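Giving up the second car

We sold the second car in August. It was a small gray hatchback, made by nobody's favorite company, and it had spent most of the last year parked under the maple collecting sap. I had been putting off the decision since winter. Then the insurance renewal came and I sat down with the bills.

In its last twelve months the car went 2306 miles. I know this because I write the odometer down at every oil change, a habit from my father. The repair bill for the same period was 240 dollars, mostly for a wheel bearing. Insurance was a good deal more than that. When I divided the whole lot by the miles I got a number I didn't like, and I did the sum again on the back of the envelope and got the same one.

A dealer on Ambrose Road offered 2000 for it. I thought it might bring more in a private sale, but I have done that before and did not want to stand in the driveway with strangers for three weekends. I took the check. The paperwork took less time than the drive over there.

So now there is one car for two adults. My wife has it four mornings out of five, as her job is out past the reservoir and there is no other way to get there. I take the 27 bus. The stop is at the bottom of our hill, next to the old Calter building, and the ride into town is long enough to read a chapter of something. Coming home is slower. The bus goes the long way past the hospital and waits there for the shift change.

The things I expected to be hard have been fine. Getting to work is fine. Rain is fine with a decent coat. Groceries are more of a nuisance. I used to stop on the way home whenever we ran out of milk, and now we do one large shop and keep a list on the side of the fridge. The first two weeks we forgot onions both times. I have also started cooking from whatever is in the cupboard, which has meant a lot of rice, and my wife has been polite about it.

What I did not think about was the dentist. Our dentist is in Drultent, which no bus goes near, and appointments are only ever offered at ten in the morning. I ended up trading days with a coworker and getting a ride back. The same goes for the vet and the place that takes old paint. I now keep those errands on a second list and do them in a batch when the car is home.

We also had one real argument, over who needed the car on an evening when we had both made plans and neither of us had written it down. There is a paper calendar in the kitchen now. If it isn't on the calendar, the other person gets the car. That rule has held up so far.

I said I would put down what we are saving, but I want a full winter of figures first. The heating bill always muddles things and I may end up taking a cab or two when the hill ices over. The maple spot is free, anyway, and I have moved the trash cans there. 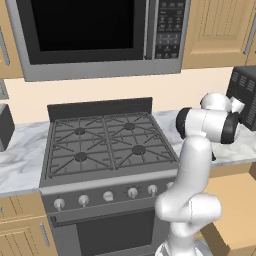 Dong-hyun Wang wrote in to say that the winter is the part to watch, and that in his first year with one car he spent more on cabs in January than in all the other months put together. He suggests asking the insurer for a new quote on the car we kept, as his went up when both drivers were moved onto it and he only noticed at renewal.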